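Sorting tape into a rack and a box

Posted 2/27/19 by Sachiko Yoshida, Surnside

Lay a dark cloth over the bench before you start. Pale offcuts show up on it and rolls don't slide. Set the black metal rack in the middle, with a cardboard box beside it. 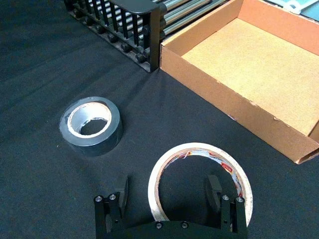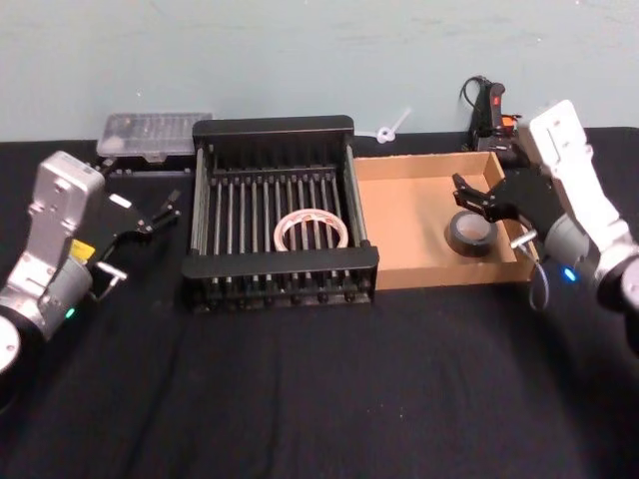
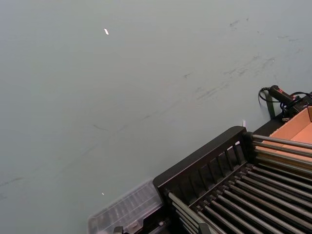
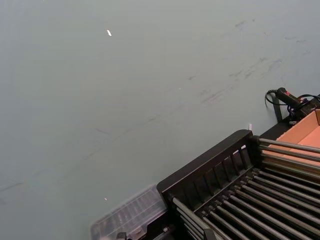 Duct tape stores flat – stacked no more than two high. Masking tape can stand on its edge between the rods if the slots are wide enough. Check each core for tears and flatten any ragged rim with your thumb. Fold back 50 mm of the loose end as a tab. Wipe scuffs off the bench with a damp grey rag and let it dry before the cloth goes back on.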